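**Odd mix of stuff on a shared activity table, how do you sort it?**

Posted in: Home & Storage > Game rooms

We have a light-topped table in the rec room at Drikdale that everyone uses for games. Over the winter it turned into the place where things get put down and stay down. I want to clear it and give each thing a home, but none of it goes together, so I keep stalling.
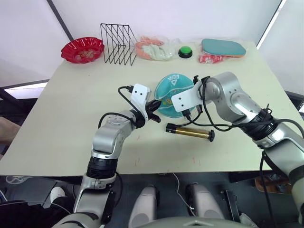 *The back row, plus the plate and the gold tube that also need a place.*

What stays along the wall now is a red plastic bowl with a wavy rim, a black wire file rack, a clear plastic bag of soft stuff in pinks and pale colors, a green push button on a black base, the teal table tennis item and a red and white packet. The ball has no spot at all. There is one shelf nearby, 12 inches deep, and I can buy one or two bins if I need to. Budget is small.

What I've tried so far:

- Putting everything in one big bin from Findstead. It all went to the bottom and people dumped it out to find the button.
- Standing the paddles in the file rack. They fit, but they slid out the side when the table got bumped.
- Leaving it alone.

The ball is the worst of it. It's a teal one with little cartoon planets and stars, and it rolls if the table gets leaned on.

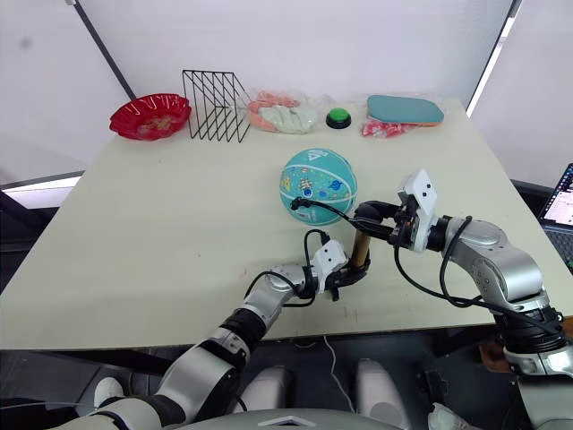 It also takes up the middle, so any game with a board or cards has to start with moving it. I'd like it to live on the table if possible, as the younger kids can't reach the shelf. Is there a cheap way to hold a ball still? And is the wire rack worth keeping for this, or should it go back to holding paper?

**Answer 1** (accepted, 258 votes)

Sort by how often it gets picked up. What the thing is doesn't matter much on a table like this.

1. Take everything off and wipe the table down.
2. Anything used every day goes back first. For you that sounds like the ball and the button.
3. Anything used once a week goes on the shelf in an open bin.
4. Food packets go to the kitchen. Don't store them with cloth.

For the ball, use a ring. A bowl works if the ball sits in the opening without tipping, so try your red one before you buy anything. If it's too small, cut a ring of pipe insulation, tape the ends together and set the ball on that. We did this at the Leclerc center and the ring has held up for 2 years.

Keep the rack, but load it differently. Slanted slots are fine for flat things like score sheets and thin boards. Paddles are heavy at one end and will work their way out. Put a strip of shelf liner under the base as well, or it will creep every time the table moves.

The soft things can stay in a clear bag if people need to see what's inside. Get one with a zipper. An open bag gets pushed around until half of it is on the floor.

**Answer 2** (12 votes)

just get a Stirkari tray, the long one. put it against the wall and tell everyone if it doesn't fit in the tray it doesn't stay on the table. we did that and it's been fine. no idea about the ball

**Comment from the asker**

Thanks both. The red bowl does hold the ball if I push it down a little, but then there's no bowl for game pieces, so I'll make the insulation ring. I measured the back edge and the long tray would take up most of it, so I'm leaving that for now. Rack stays, with the liner under it. Paddles are going on the shelf. 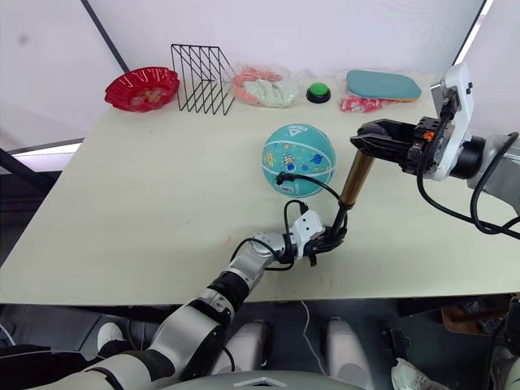 Replying to the asker, one reader said to check the ring on a warm day before trusting it, because the tape on theirs let go in July and the ball was on the floor by lunch. They sewed the ends with fishing line after that. They also thought the button should go at the end of the row, where small kids can hit it without reaching over everything.

**Answer 3** (0 votes)

Had the same problem. Following.

*Viewed 1,206 times. Tags: game room, shared table, ball storage, wire rack*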